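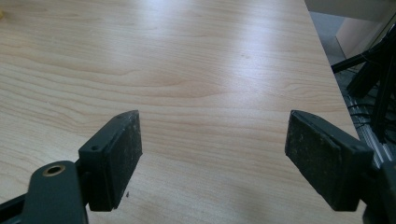 How long should I wait before I put my new Evum table into daily use?
Give the oil finish 14 days. You can eat at the table on the first evening if you wipe up spills right away, but hold off on hot dishes, tablecloths and potted plants until the two weeks are up.

Section 3. Oiling and caring for the top

We love this part! A table that gets a little oil now and then looks better every year, and the job takes less time than cooking dinner. You will need one can of Carnis hard oil, two lint-free cloths, a white non-scratch pad, a sheet of 320-grit paper and a pair of thin gloves. One 343 ml can covers a six-seat top twice, with some left over for the legs.

3.1 Before you start

1. Clear the room of anything that sheds. Dog blankets are the worst.
2. Check the room temperature. The oil spreads best between 65 and 76 degrees Fahrenheit.
3. Wipe the top with a cloth wrung out in plain water, then let it dry overnight. The damp cloth raises the fibers slightly, and you will feel a faint roughness in the morning. Good, you want that.
4. Sand lightly by hand, always along the grain. Two or three passes are plenty.
5. Vacuum with the brush attachment and go over the top once more with a dry cloth.

Note: Grain on Evum tops can swing into wide curves. Don't try to follow every bend with the paper – pick the main direction of the boards and stay with it.

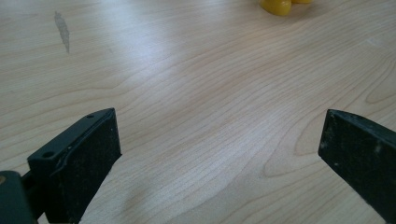

3.2 First coat

6. Stir the can for a full minute. Don't shake it, or you will be chasing bubbles all afternoon.
7. Pour a small puddle, no bigger than a jar lid, near one end of the table and spread it thin with the white pad. Work in strips from end to end.
8. Wait 14 minutes, then wipe off everything that hasn't soaked in. Get down low and look across the top toward a window. Any shiny patch is oil that still has to come off.
9. Do the edges last, with whatever is left in the pad.

CAUTION: Cloths soaked with oil can catch fire on their own. Lay them flat outdoors to dry, or keep them under water in a lidded metal can until you can get rid of them safely. Never leave them balled up in a trash bag.

3.3 Second coat

10. Leave the first coat overnight, then repeat steps 6 to 9 with half as much oil. The second coat is where the color really wakes up (our finishing lead, Sakda Panyasiri, still calls people over to look).
11. Keep the room aired for the rest of the day.

3.4 Everyday care

Water and a drop of mild dish soap will handle almost everything. Skip glass cleaner, bleach and those melamine sponges, which take the oil off along with the stain. If a ring from a cup shows up, rub in a few drops of oil with the pad, wait, wipe, and leave it overnight.

Once a year, tip a little water on the busiest spot. If it beads, put your feet up. If it soaks in and leaves a dark patch, let the top dry completely and give it one thin coat. Many owners do theirs in December, before the house fills up.

Note: The Idia bench is lacquered at the factory and must not be oiled. See Section 5 for the bench, and Section 4 for fitting the Sombatkul extension leaf.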